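Bed sheet

A bed sheet is a flat piece of cloth laid over a mattress, or between the sleeper and the blankets, to give a clean and comfortable surface to lie on. It is one of the most familiar textiles in the home, and one of the most pleasing to learn about, as so much weaving, sewing and folding know-how is packed into what looks like a plain rectangle. Most people spend nearly a third of their lives in contact with one!

Types

Sheets are sold in 2 basic forms. The flat sheet (called a top sheet when it goes over the sleeper) is a simple rectangle with a hem on all sides. The hem at the head end is usually much wider than the others, and this deep band is the part that gets folded back over the blanket. On a patterned sheet the print is often meant to face down, toward the sleeper, so that it shows right side up at the fold.

The fitted sheet has four sewn corner pockets and an elastic edge, and it grips the mattress from below. Some have elastic only at the corners, while others have it all the way around. The second kind stays put better on thick mattresses but is harder to fold. Pocket depth matters a great deal. A pocket of 9 inches suits an older or thinner mattress, and a modern pillow-top may need one almost twice as deep.

There are also half sheets and draw sheets, narrower pieces laid across the middle of the bed in sickrooms and hospitals, which can be changed without stripping everything else.

Fibers

Cotton is the best-known sheet fiber. It takes dye well, stands up to hot water and gets softer with washing. Long-staple cottons, in which the individual fibers are longer than usual, make a smooth yarn with fewer loose ends and so less pilling.

Linen, made from flax, is the grand old fiber of the bedroom (the word "linens" still covers the whole cupboard). It feels crisp and a little rough when new, then relaxes beautifully over years of use. Linen wrinkles freely, and many of its admirers love it for exactly that.

Polyester blends dry fast and come out of the dryer nearly smooth. Rayon and lyocell, both made from wood pulp or other plant matter, are silky and drape closely over the body. Wool sheets are rare, silk ones rarer still, and flannel — which is brushed cotton in most cases — has a loyal following in cold places.

Weaves

The weave has at least as much effect on the feel of a sheet as the fiber. Percale is a plain weave, one thread over and one under, giving a matte, cool, slightly papery cloth. Sateen floats several threads over one, which brings more thread to the surface and gives a soft sheen and a heavier drape. It can snag more easily. Twill, with its faint diagonal lines, is tough and turns up in hotel bedding. Jersey is knitted, like a T-shirt, and stretches in the same friendly way.

Thread count is the number of threads in one square inch of cloth, lengthwise and crosswise added together. High numbers can be misleading. Where a yarn is made of several thin strands twisted together, some makers count each strand, and the total shoots up without the sheet getting any finer.

Color

White was the standard for centuries, mainly as it could be boiled and bleached without harm. Colored sheets came into everyday homes in the twentieth century along with faster dyes and home washing machines. Pale blues, pinks and yellows came first, then prints of every sort, and more recently the muted greens, clays and grays. Soft greens deserve a special mention here, for they sit happily beside wood, white walls and a wide range of blues.

Making the bed

The classic method is a joy to do well. The fitted sheet goes on diagonally, one corner at the head and then the opposite corner at the foot, so that the tension is shared out evenly. The flat sheet follows, wide hem at the head, centered by eye or by its middle crease.

Where two flat sheets are used, the corners are mitered. The foot of the sheet is tucked under first. The side is then lifted a short way from the corner and laid on top of the mattress to form a triangle, the hanging part below is tucked in, and the triangle is brought down and tucked in after it. Done right, a mitered corner holds for days and looks wonderfully sharp.

Fasil Gebru, whose household manual The Open Cupboard devotes a long chapter to bedding, recommends smoothing a sheet from the center outward with the flat of both hands. He also suggests making the bed an hour after getting up, to let the cloth and mattress air out.

Local traditions

In the Holar valley, sheets were long woven in two narrow strips and joined by a seam down the middle. When the center wore thin, the seam was unpicked and the outer edges were sewn together in its place, giving the sheet a second life. This practice, known elsewhere as sides-to-middle mending, is still taught at the Saltalgate textile school. The Babić mill at Plurkach wove a striped cotton sheeting whose pattern book lists 78 border designs, many of them named after birds and kitchen tools. The book is a delight to page through, and its item 2634, a plain sheet with a single narrow cord line at the hem, was the one most households bought.

Washing and care

Sheets are usually washed once a week or every two weeks. Warm water is enough for most, and cooler water is kinder to dark colors. Overloading the machine is a common mistake: a sheet needs room to move, or it twists into a rope with the middle still dirty. Fitted sheets are famous for swallowing socks and pillowcases in their corner pockets, and a quick shake halfway through drying frees them.

Line drying gives a crisp finish and a fresh smell that is hard to beat. Hung by the hem, with the fold of the cloth over the line by a hand's width, the sheet catches the wind like a sail and dries quickly on a July afternoon.
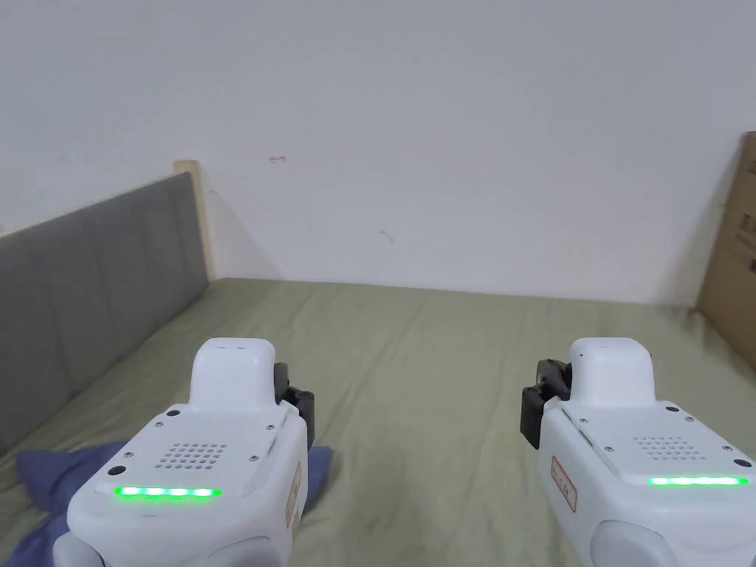

How can wrinkles be taken out of a sheet that is already on the bed?

Mist it lightly with clean water, pull the edges snug, and smooth the cloth from the middle toward the sides, then leave it uncovered until it is dry. Cotton and linen respond especially well to this. Stubborn creases can be pressed with a warm iron before the sheet goes back on the mattress.

Folding and storage

A flat sheet is folded in half lengthwise, in half again, and then in thirds or quarters to fit the shelf. The fitted sheet asks for a bit more skill. One hand goes into each of two neighboring corners, the corners are brought together and one is flipped over the other, and the same is done with the remaining pair until all four are nested. Laid on a flat surface, the piece can then be squared up, with the elastic edges folded inward, and folded down like any other sheet.

Complete sets are often kept inside one of their own pillowcases, a neat trick that saves a lot of rummaging. Shelves should be dry and out of direct sun, and linen that is rarely used benefits from being refolded along new lines now and then, as the fibers can weaken along an old crease.

See also: Blanket, Duvet cover, Mattress pad, Percale, Pillowcase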